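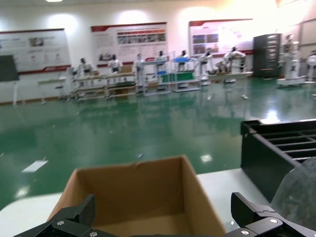 My ferritin came back at 2. I had to read the line on the printout twice, because the range next to it started in the double digits and I assumed somebody had left off a number. My doctor, Pornthip Mahawong, called me herself that evening while I was making soup, and she was very kind about it, but she also asked whether I'd been chewing ice. I had been chewing ice for most of the spring! I'd gone through two trays a day and told everyone it was the heat.

So this is going to be a post about iron, and I apologize to those of you who come here for the quilting (the Brastano quilt is coming along, more on that next time, I've finished the border except for one corner that I may rip out).

If you've never had to think about ferritin, it's the protein your body uses to store iron, so the number gives a fair idea of what you have put away in the pantry. Hemoglobin is the part that carries oxygen around. Mine was low too, though nowhere near as dramatic, and Dr. Mahawong explained that the pantry can be bare for a good long while before the hemoglobin starts to slide. That made so much sense of the past year to me. I'd been getting winded on the stairs at the Ploltgate library, the ones by the children's room, and I'd put it down to being out of shape. My hair was coming out in the shower. My legs did a crawly thing at night that had my poor husband sleeping on the edge of the bed.

She started me on tablets, one every other day, with a glass of orange juice and well away from my coffee. The coffee was the hard part. I am a person who has coffee in her hand before her glasses are on. I moved the tablet to four in the afternoon in the end, with a phone alarm that plays a duck noise, and that worked fine apart from one Sunday at church. My stomach complained for the first couple of weeks and then settled down (prunes, that's all I'll say).

She also wanted to know where the iron had been going, and I'd urge you to have that conversation with your own doctor, even if it's an awkward one. In my case it was heavy periods that I had been calling normal since I was nineteen. My friend Si-eun Seo went through the same thing a few years ago and ended up having infusions at the clinic on Bunnag Street, and she sat on my porch in July and told me all about it, the recliner and the warm blankets and the crossword she never finished. I may get there yet. We're giving the tablets a fair try first.

At my last blood draw the ferritin was 41. I know that isn't a number to frame and hang in the hall, but I cried a little in the parking lot anyway. I've stopped wanting ice. I went up the library stairs with a bag of returns on each arm and got to the top still talking.

I go back for more labs in the fall, and meanwhile I'm cooking a lot of lentils, so if you have a lentil recipe your family will eat without comment, please leave it below. Mine have been commenting.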